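4. Oiling and Seasoning Your Gotholm Cutting Board

Your board left the shop with two coats of oil on it. It will want more. The board has no way of telling you this except by turning pale and fuzzy, so please look at it now and then.

Before you start

You need the bottle of Prurkwood oil from the box, a lint-free cloth, and a kitchen you can live without until tomorrow morning. Olive oil goes rancid. Walnut oil is fine until you have guests with allergies.

4.1 First oiling

1. Wash the board with warm water and a little dish soap. Rinse both faces, even if you only ever use one.

2. Stand it on its long edge and leave it overnight. Do not lean it on the radiator. Huệ La in our repair shop has a shelf of boards that were leaned on the radiator, and they make decent sleds.

3. Lay the board flat on a clean table and move everything else off it. Fruit counts as everything else.

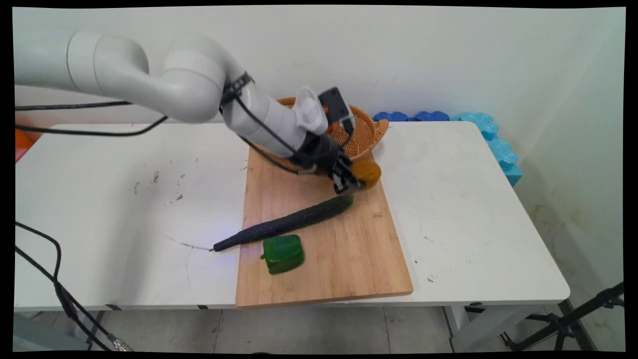

4. Pour a puddle of oil in the middle and work it out to the edges with the cloth, going with the grain. The end grain drinks more than seems polite. Let it.

5. Wait 2 hours, then wipe off whatever is still sitting on the surface.

6. Turn the board over and repeat steps 4 and 5.

Note: If the surface is still tacky the next day, you used too much oil. Buff it with a dry cloth and use less next time. You will use too much next time as well.

CAUTION: Oily rags can catch fire on their own when left in a heap. Spread them flat outdoors to dry before throwing them away.

4.2 How often

Once a month suits most kitchens. In December, with the heating on, go to every two weeks. If water beads on the surface, put the bottle back in the cupboard.

4.3 Dishwashers

No.

4.4 Stains and smells

Beet juice fades after more than one scrub with coarse salt and half a lemon. Garlic takes longer. For cracks wider than a fingernail, stop oiling and see section 6, Repairs and Returns.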